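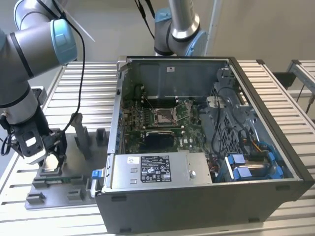

Bench with slatted aluminium top, grey fixture plate on the left.

Gusine Slatted Bench Top
Sold by Najjar Workshop Supplies, Hustbridge

Back in stock from May. Same top as before, new end caps, new bolts in the bag. Price is for the top only, legs are seperate (see bottom of page).

What it is
Aluminium slats side by side on two cross rails. Slots run the full length so you can bolt down a vice, a plate, a stop, whatever you need. Wipes clean. Doesn't swell if someone leaves a wet mug on it all weekend, unlike the old chipboard ones we used to do.

Sizes
Standard length 1,000 mm. Depth to order, ask us for the cutting list. Longer tops are made from two joined on a shared rail, the join shows a bit but sits flat. We don't cut at an angle, please stop asking Arlindo.

In the box
Top, assembled
6 fixing bolts with washers
3 slot nuts, loose, in the small bag (check the packing before you bin it)
End caps, fitted
Hex key
Instruction sheet, one side only this time

Fitting
Two people to lift it on. Lay the top on the legs, all bolts in by hand first, then tighten from the middle outwards. Check it with a level and adjust the feet before you do the final nip up. If it rocks it's nearly always a foot, not the top. Don't overtighten, the threads are in aluminium and they will strip.

Slot nuts drop in from above and turn a quarter. If one won't turn there's swarf in the slot, run a thin screwdriver along it.

Looking after it
Brush the slots out when they fill up. Warm water and washing up liquid for the rest. No oven cleaner, no caustic, it goes black and won't come back. Scratches are normal on a working top and not covered.

Not suitable for
Hammering on directly. Use a block or an anvil.
Outdoors near the sea.
Standing on.

Ordering
Ring or email with the length, depth and which legs. Dalal Bataineh does the quotes, normally same day if you get in before 3 in the afternoon. Trade accounts as usual. Collection from the Hustbridge counter is free, bring a van or a roof rack, it won't go in a hatchback with the seats up. Delivery is by pallet, kerbside only, driver won't take it upstairs.

Returns
Standard lengths yes if unused and in the wrapping. Cut to order no, sorry.

Goes with
Dokeo fixed legs, set of four
Dokeo legs with castors, two braked (a bit lower load, ask)
Gusine back rail, fits behind the top, takes hooks and a shelf
Extra slot nuts, bag of ten

Customer notes
"Second one we've bought. Over 1,000 hours on the first and it's still flat. Slots are a pain to clean but you get used to it." - joinery shop, trade account
"Bolts were missing, rang up, Arlindo Coutinho posted them that afternoon. Fine since."
"Wish the end caps came in black."

End caps are grey only for now. Black ones have been asked for, no date yet. Old style caps still avalable for tops bought before the change, email a photo of the end and we'll match it.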